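Notebook, Mar 20, 2018
Planning for the second arm

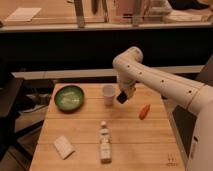 What do we need to settle before we order a second arm?
The bench, the spare fingers and who pays for shipping. The arm itself is the easy part, because we want the same model again so the programs carry over.

Good talk with Zhuoran Peng this morning and I want to get it down while it's fresh. We both came out of it pretty excited! A second arm means one person can run pick and place trials on tabletop stuff (cups, bowls, small bottles) while somebody else breaks things on the other one. Right now we take turns, and whoever is second in line loses the afternoon.

Quotes so far:

Koltmont: has the arm in stock, wants full payment up front. Gripper quoted separately. Very quick on email.
Jotport: slower, but the price includes the gripper and 26 spare finger pads. I love this. We go through pads like pencils.
Pisharody: refurbished only, one-year warranty. Asked them for the service log, waiting.

Shipping on the Jotport quote is 269 dollars, and I can't tell if that covers the liftgate. Must ask. Last time we paid for it twice.

Bench: $3,000 set aside for bench, power and mounting plate together. Zhuoran thinks we can come in well under if we build the frame ourselves and buy only the plate. I'd still like a real plate from Grollia, drilled to the base pattern, so that we never again spend a morning shimming. Need the bolt circle drawing before they'll quote.

Things I keep forgetting to put in the budget, so here they are:
- second set of test objects, same as the first (otherwise we'll be carrying them back and forth)
- gripper cable, plus one spare
- emergency stop on its own bracket, reachable from both sides
- lamp for the bench
- calibration time, at least 2 days with nothing else booked

Went back and forth on whether to get a different gripper for arm two. A wider stroke would be great for bowls, and I was all for it until we talked through the programs. Every grasp we've saved would need touching up. Same gripper for now, and a wide one goes on the wish list for September when the new money opens up.

Zhuoran will call Pisharody about the service log. I'm doing the Jotport shipping question and the drawing for Grollia, then a one-page cost sheet with all three quotes side by side. Also measure the doorway before anybody builds a frame!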